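Speaker notes: running a public memorial event
Mwende Rugemalira, Jurndale, April 1, 2021

Slide 1. Scope
Covers open-air vigils and remembrance walks for a person who has died suddenly. Funerals are out of scope. Permit rules are those of Jurndale; check local code elsewhere.

Slide 2. Family consent
Get one named family contact in writing before any notice goes out. Confirm spelling of the name, approved portrait, and whether press may attend. If a police inquiry is open, clear all wording with the liaison officer.
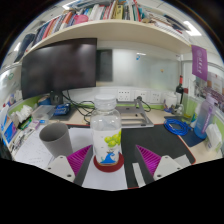 Bottled water and a gray cup on the desk.

Slide 3. Numbers
The January vigil at Gisler Park was planned for 1,000. Stewarding was set at 8 per entrance, 2 entrances. Radio check every 15 minutes was too frequent; drop to 30. Pause for questions.

Slide 4. Releases
No balloons or sky lanterns. Latex fragments travel and are eaten by livestock. Substitutes: read names aloud, ring a bell, plant bulbs. Bell count at Gisler Park was 52, one for each year of age. Test the sound system at full distance.

Slide 5. Messages and flowers
Written tributes go to the family contact. Remove cellophane before composting. Agree on a clearance date with the parks office and post it on site.

Slide 6. Handover
Gilang Saragih takes the section on donations and the Pellon account. Switch microphones.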